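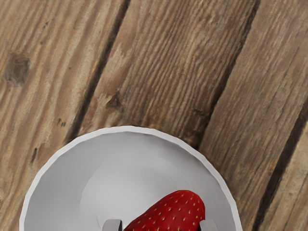 Does More Simulated Practice Help? A Second Look at Our Grasping Numbers

Project report, group 2
Leokadia Śliwiński and Valentin Steiner
Drundanell, robotics lab course

What we set out to check

Last year's group trained a grasping policy entirely in simulation and reported that it got better the more simulated episodes it was fed. Their chart goes up and to the right and has been hanging in the hallway since February. We were asked to extend it with new objects. Before doing that we wanted to know if we believed it, and after a term of work we believe less of it than when we started.

The task is simple to state. A piece of fruit lies in a bowl on a table, and a two-finger gripper has to close on it and lift it out. The policy sees a rendered color image from a camera near the gripper and outputs small motions plus an open or close command. It was trained by imitation, meaning it copies recorded demonstrations. All demonstrations come from a scripted planner that knows exactly where the fruit is, a luxury the policy does not have.

We used Momness, the simulator the course already had a license for, and the Riedl training code with its default settings. We changed the learning rate once, early on, and changed it back.

Data

The full training set has 1,682 episodes. From it we cut a smaller set of 1,024 episodes by random draw. The test set has 438 starting positions that neither policy saw in training. Both policies were tested on the same positions with the same random seed.

A word on how varied these episodes are, because "1,682 episodes" sounds like more than it is. The bowl is always the same white one. The table is always the same wood texture. The strawberry model is one mesh, turned and shifted a little each time. The bowl's rim is visibly made of straight segments if you look closely at a render, which a real bowl's rim would not be. Lighting varies inside a narrow range. In our opinion the set is one situation with small wiggles, and adding more of it mostly adds more of the same wiggles.

What counts as a success

This took us the longest and is the part we would most like the next group to read.

The old script called an episode a success if the fruit's center was higher at the last time step than at the first. We watched replays and found episodes that passed this check and should not have. In some, one finger had shoved the strawberry up the sloping wall of the bowl and the episode ended while it was still up there. In others the fruit was pinched by its tip and was slipping at the moment the clock ran out.

We wrote a stricter check. The fruit must be above the rim, both fingers must be touching it, and it must stay that way for a full second. Every episode the strict check passed was also passed by the old one. The reverse was not true, and the difference was not small.

Result

Under the old check, the policy trained on the full set beats the one trained on the smaller set, and we reproduced the hallway chart's shape. So far so good for last year's group.

Under the strict check, the gap between the two policies shrinks until we can't tell it apart from the gap between two training runs of the same policy. We know this because we trained the full-set policy a second time, changing only the seed, and the two copies disagreed with each other by as much as they disagreed with the smaller-data one. Two runs is a thin basis for any claim. It is still one more than the original chart had per point.

We are leaving out a percentage table on purpose. Our advisor at Dendstead asked for one and we understand why, but a table would be copied into slides and the caveats would not.

Where it fails

Most strict failures happened after the fingers were already on either side of the fruit. Reaching the bowl was rarely the problem. The policy lines up reasonably well, then closes too high on the berry or closes while one finger is pressing on the bowl. We suspect the camera view plays a part. By the time the gripper is low enough to matter, the fruit and fingertips sit at the very bottom of the image and much of what is left is tabletop. We tried tilting the camera down in a short side run, and it looked better in replays, but we did not have time to collect a new full set with the tilt, so please don't cite us on that.

We also have doubts about the contact physics. The simulated strawberry is rigid. A real one dents and bruises, and a grip that scores well here could easily crush it. Nothing in this report says anything about real fruit.

What we would do differently

Leokadia would spend the compute on five seeds at one data size before touching a second size. Valentin would throw out half the strawberry episodes and replace them with other bowls and other tables, even ugly ones. We argued about the order and did neither.

The strict check is in the shared course folder under scoring, along with the list of test positions. The old script is still there too, renamed, so old results can be rerun. If you rerun them, please save the replays and watch at least a few before plotting anything.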